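About Haltard

Haltard is a small research group working on how robots handle cloth. We started in September with one question: how much does a robot need to know about a garment before it can pick it up and put it somewhere else? Our main project is called Plana. It is a planning method that chooses a grasp point from the outline of the fabric and the folds it can find, without a full model of the garment.

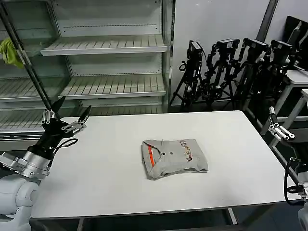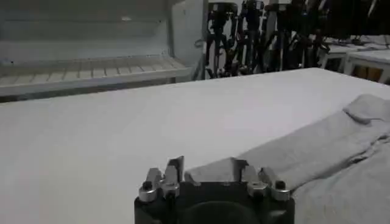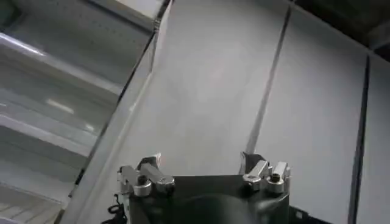

Plana treats a fold line as the most useful thing on a piece of cloth. A straight fold gives the planner a direction to approach from and a layer to aim for, while a wrinkle gives it very little. The gray fabric beside the open gripper in the second picture has both - a fairly straight fold along its left edge and a long crease across the middle - and telling one from the other is most of what the method does.

In our last round of tests we ran 337 grasps on shirts, towels and sweatshirts. Plana needed 2 camera views per grasp, where our earlier method, Kekana, needed 9. Thick collars and printed fabric still give it trouble, and we report those failures along with the rest.

Shelf placement is handled by a separate program, Fasix, which is at an earlier stage. It has been through nearly 100 trials and is not ready to release.

We publish our test logs and grasp labels, and other labs are welcome to use them.

Page last updated February 27, 2018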